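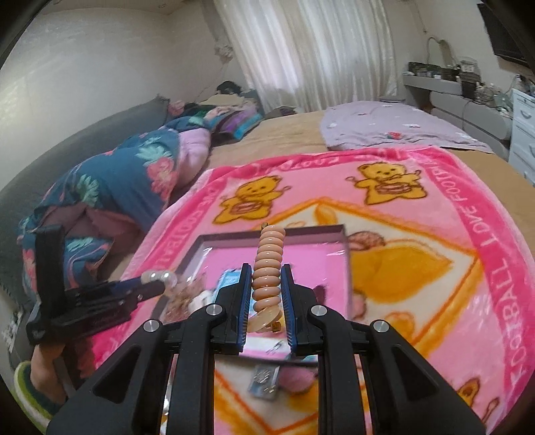

Ring stack over the tray, hand-held gripper, home session.

From: Zinhle Cele
To: returns-floor
Subject: Re: [returns-floor] home sessions and the bench rota

Marthinus Steyn wrote on Sunday:

> I've been on the small goods bench at Brirnham for nine years and I'd
> like a straight answer before I sign up for home sessions. If we spend
> the spring teaching the Rirard cell to pick up beads and bracelets, how
> many of us are on the bench in the fall? Also, do the hours count the
> same? Mandla heard they are paid per clip, and that doesn't sit right
> with me when one tangled chain can eat ten minutes.
>
> And who decided beds and kitchen tables were a fit place to do it?

Marthinus, I'll take these in the order that's easiest for me.

Pay first. Home sessions are paid by the hour at your bench rate. The per clip idea was in the first draft from Cunisgate and Hưng got it taken out. There is a target of 29 usable clips a session, but it is a target and your pay doesn't move if you miss it. If anyone's February slip says otherwise, send it to me and I'll take it to payroll.

On the place. Cunisgate wants clips from real homes, on whatever surface people have. The picture at the top is a tray on a fleece blanket on a bed, with a stack of peach rings in one gripper and pearl-like beads by the other. There's gold-colored jewelry in the tray too, and that is the part everyone complains about. I did four sessions at my kitchen table and two on the bed, and the bed is worse on the back. You can use a table if you have one. Please don't buy anything for this, we can lend you a folding one from the stockroom.

Now the bench. I can tell you what I've been told, and it isn't everything you asked.

The Rirard cell is going in at the end of the line, where loose returns get tipped into trays. We see some 860 trays on a busy day. The plan is for the cell to take the ones with hard, separate pieces in them, and the rest stays with us. Chains, anything knotted, anything with a clasp to check and anything without a tag all come to the bench. In the trial week it was given 266 trays and passed a lot of them back, mostly for chains.

So the bench gets fewer trays and the ones left are the slow ones. I think this is the real change for us and I've said so to Xolani twice. The current rate of 100 trays a shift was set on a mix that included the easy ones. If the easy ones go to the machine, the rate has to come down. He agrees in principle — I don't have it in writing yet.

Nobody's contract ends because of the cell before the fall. After that I have no promise to give you. Two people will move over to tending it, with training, and those posts go to bench staff first. Diệp is already doing one of them and would rather have her old seat back because of the noise, so ask her about it before you apply.

Signing up for home sessions is voluntary. Saying no doesn't go on your record and doesn't count against you for the tending posts. If you do sign up, a few practical things:

Charge both grippers the night before. One running out means starting the clip again.

Tell the people you live with that you're recording.

Put the items back in the same bag they came in. Three bags came back mixed last month and Hưng spent a morning on it.

Log the setup time as well as the recording time. People are leaving it off and working for free.

Xolani is at the shift meeting at 2:30, both floors. I'd like the tray rate to be the first thing we raise. If you can't make it, reply here and I'll read it out.

Zinhle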